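Peltilico: call for extras and small speaking parts
Filming in Saltimbridge this December
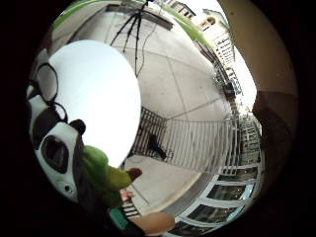 Green jacket or sweater and panda-style hood or mask, on the pavement.

Tesora is looking for people living in or near Saltimbridge to appear in Peltilico, a six-part television drama set in a seaside town out of season. You do not need acting experience for most of the parts listed on this page. All work is paid.

About the series

Peltilico follows Yen, a radio presenter who comes home to run the breakfast show at a failing local station after her contract in the city is dropped. The series is written by Teresa Costello and directed by Radymyr Polishchuk. The leading parts are already cast. We are now filling the background and the smaller parts, and we want the town to sound and look like itself, so local people will be considered first.

Who we need

Background extras, 138 places. All ages from 18 up. You will be passers-by, shoppers, bus passengers, people at a carol concert and the audience at a live radio recording. Most extras will be booked for one or two days.

Regular background, 12 places. The same faces will be seen in the radio station and the café in every episode, so you must be free for the whole of the shoot. Please do not apply for this if you already have time off booked.

Phone-in callers, 9 places, voice only. Callers to Yen's breakfast show. Each part is between one line and a page. These will be recorded in a single afternoon. We would like a wide range of voices and ages, and a strong local accent is welcome.

Small speaking parts, 3 places:
Mrs Gantry, 60 to 75, owner of the wool shop. Two scenes. Dry, a bit deaf when it suits her.
Traffic reporter, 25 to 40. Four short scenes. Must be able to read aloud quickly and clearly.
Bus driver, any age over 25. One scene, in episode five. You will not be driving the bus.

We cannot take anyone under 18 for this series. Children's parts have been cast separately through a stage school.

Pay and hours

Extras are paid for a day of up to nine hours, including a one-hour meal break. Longer days are paid as overtime in half-hour steps. Regular background are paid at the same daily rate, with an extra payment at the end for completing all their booked days. Phone-in callers receive a flat fee of £200 for the afternoon. Speaking parts are paid by agreement, and we will tell you the fee before we ask you to read.

Payment is made by bank transfer within 28 days of your last day of work. You will need to show proof that you have the right to work in the UK. Bring the original document to your first booking, as we cannot accept a picture of it on your phone.

Hot food is provided on all full days. Tell us on the form about allergies or anything you don't eat. We do not pay travel costs, but there will be a free minibus from Saltimbridge station on days with an early call.

What the work is like

Background work involves a lot of waiting. You may be called for seven in the morning and not be used until after lunch. Several of the street scenes are outdoors and after dark, so thermal layers that don't show under a coat are a good idea. You will usually wear your own clothes. Our costume supervisor, Philomena Sheehan, will ask you to bring three outfits in plain colours, with no large logos and no narrow stripes.

Please do not cut or colour your hair between being booked and your last day. If you have grown a beard, keep it.

Phones must be switched off on set and left in the holding room. You will be asked to sign a short agreement not to post pictures or talk about the story before the series has been shown.

Access

The holding room and the radio station set are both on ground level and have an accessible toilet. Two of the street locations are on a steep hill. If you use a wheelchair or find standing difficult, say so on the form and we will book you for the indoor days or the promenade. A hearing loop is fitted in the holding room only. Assistance dogs are welcome everywhere.

How to apply

Fill in the form on the casting page of the Tesora website. We need:
your name, age and postcode
height and clothes sizes
two recent photographs, one of your face and one full length, without filters
the dates you can't do
which part or parts you are applying for

If you are applying to be a phone-in caller, add a voice recording of up to one minute. Talk about anything you like. Please don't use a script or put music behind it. For the speaking parts, add a line or two on any acting, amateur or otherwise, that you have done.

Paper forms can be collected from the front desk at Saltimbridge Library and handed back there in a sealed envelope marked Peltilico.

Forms must reach us by 16th October. We received 3,000 applications for our last series and can only reply to people we would like to book or meet. Speaking parts will be read in person with Teresa Buckley, casting director, and you will be sent the pages two days beforehand.

There is no fee to apply and we do not use agents for background work. If anyone asks you for money to be put forward for Peltilico, please let us know.

Questions about dates, access or pay should go to Ruairí Doherty, extras coordinator, through the contact form on the same page. He works Monday to Thursday.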